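Lerken Club Arm Kit: Cup and Bowl Starter Set

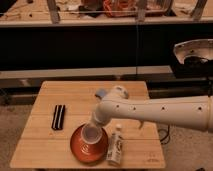 The cup in its bowl, with the gripper over it. Table not included.

Sold to school clubs, evening classes and anyone entering the Trandeo beginners' round, which starts in March and always seems to arrive a fortnight early.

The starter set is the part of the kit you use before you are allowed near anything interesting. You get clear plastic cups, two shallow bowls, a stack of task cards and a workbook by Wiesława Domański, who has run a student arm club long enough to include a page headed "It was working a minute ago". The first card asks your team to lift a cup out of a bowl. Most teams plan to finish it before the tea break. Please bring sandwiches.

A clear cup is harder than it sounds. Students can see it perfectly well and take it personally when the program can't. Grip too hard and you have an oval cup. We supply 20 of them for this reason, and refills come in sleeves of 200 for clubs with ambition.

What's in the box
Clear plastic cups, 20
Shallow bowls, 2
Task cards, easy to unreasonable
Workbook, spiral bound, lies flat
Score sheets for the Trandeo round (maximum 1000 points, our own club's best is framed and we would rather not say)

What isn't
The arm, the gripper, the table and the patience. Any small, steady table will do. If yours rocks, the Adley levelling feet are on the accessories page.

Replacement workbooks are sold separately under Tokarz Press. Club discount is applied at the basket once your school address has been checked. Cups that have been sat on are not covered by the returns policy.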